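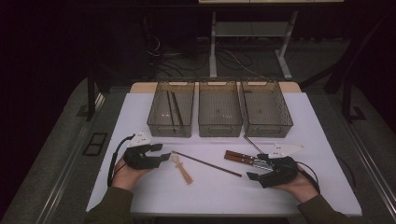

Sorting utensils at the bins, a gripper in each hand.

I have been promising a post about our house rules for recording for ages now, and since October is when new people tend to start at Zetwood, it seemed like the time to finally sit down and type it out (with a large mug of tea, if you must know).

When I first joined, we had 46 rules. They lived in a binder that Trefor Sayce kept on the shelf by the door, and bless him, he had written every one of them for a good reason, usually the same evening something went wrong. But you can't hold 46 rules in your head while you're trying to pick up a chopstick with a gripper! People were reading the binder once, nodding, and then doing whatever the person at the next table did.

So over a couple of long lunches Trefor, Abenezer Feyisa and I boiled the thing down to a single sheet. The rule I care about most is that you decide what the task is before you touch anything, and you write it down in plain words. "Sticks go in the left bin" is fine. "Tidy up" is terrible, and I say that as someone who wrote "tidy up" on 200 takes in my first month and then had to go back through them with Abenezer, who was much nicer about it than he needed to be.

Next comes fumbles. If you drop something, leave it in, pick it up again the way you naturally would, and mark the take. Trefor and I went back and forth on this for ages, as he likes a clean take, and I still think a good honest recovery is worth keeping. We settled on a limit of three tries per object, after which you stop and start over.

Then cables. Before every take, reach as far as you're going to reach, both arms, and see whether anything pulls. It takes a moment and feels a bit silly, like stretching before a walk to the mailbox, but please do it anyway.

Oh, and scatter the utensils differently each time! We all have a favorite layout without knowing it. Mine has everything slanting the same way, apparently.

The one we still haven't settled is breaks. Abenezer wants them on a timer, and I'd prefer to let people stop when their hands get tired, so for now the sheet has a blank line there with both our initials next to it.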